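The fault that stopped the Arnero grocery trial on a Wednesday in April began with a basket handle. Hermine Berchtold, who runs testing at the Onville lab, had the robot shopping for vegetables when its right hand failed to let go.

"We sent the release command and the fingers stayed shut," she said. 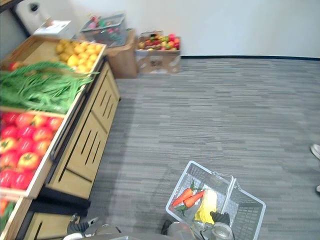

The arm kept pulling against the wire. Berchtold hit the stop button, but the arm held its load for 30 seconds before the motors cut out. "It should be instant. That bothered me more than the grip."

The log blamed a finger sensor that had drifted — it was reading zero force the whole time.

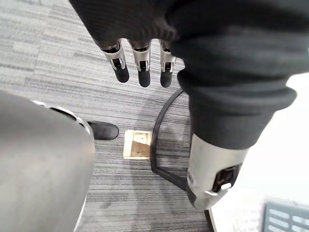
Elfriede Zwahlen, the safety engineer, traced the delay to a setting left over from bench work. She also pulled the sleeves back to look for pinched wires and found one.

"The fabric hides wear," she said. "We check under it every morning now."

They then ran about 1,000 grasps with different baskets. The hand stuck in 61.

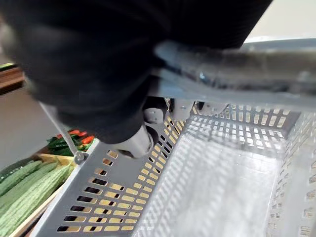

What changed

The stop now cuts power at once, and the sensor is zeroed before each run.

"People stand close to it," Zwahlen said.

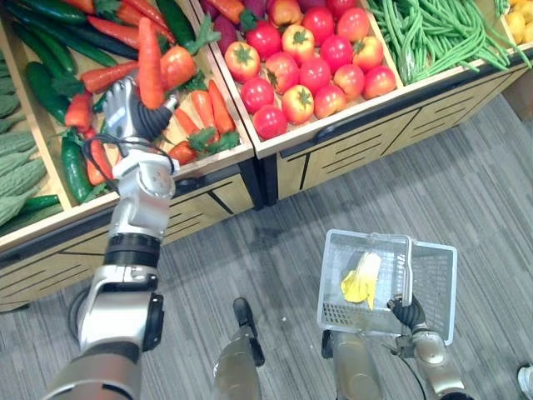
Berchtold wants 2,000 clean grasps before the trial reopens. She hasn't set a date.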